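The letter from Jindula said my uncle's house came with a ghost, and that the ghost was why it had sat unsold for eight years. I gave the ghost until September.

The neighbours in Hernudstead had plenty to tell me. It hummed, they said, and it moved things about at night. I asked which things. They looked at me as if I'd been rude.

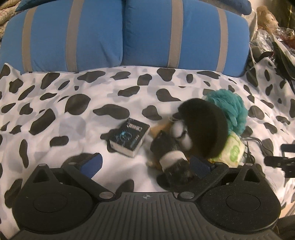 *A soft toy on a cluttered bed.*

On the first night I heard the hum and followed it to the fridge. On the second I heard footsteps, which stopped when I turned off the boiler. I wrote both down and went back to sleep.

On the third night a voice on the stairs asked, quite politely, whether I had finished.

"Old pipes," I said.

"If you like," it said, and went down to put the kettle on.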